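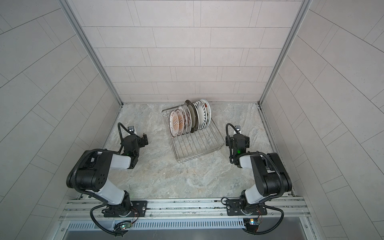

Wulldale students teach two robot arms to do the dishes

The robotics club at Wulldale High has picked a chore everyone can get behind for its big project this year – putting away the plates! Two arms share one rail with a wire dish rack between them, and each has its own gripper and wrist camera. The club has 10 members, and they've been at it after school since July.

"Plates are so much harder than blocks," said Letay Beyene, a senior who leads the gripper team. "They're thin, they're slippery, and when they lean on each other you have to decide which one goes first."

Seven plates are in the rack for practice, and the patterns don't all match, from an orange sunburst to bold black stripes. Club adviser Trevor Mellor loves the mix. "It looks like a real kitchen," he said.

Students steer the arms by hand first, and those runs are used to train the software. They have recorded 94 so far, and Desta Adugna, who keeps the log, wants plenty more before the club heads to the Jistville student robotics fair. New members are welcome in Room 7 at 3:30 p.m.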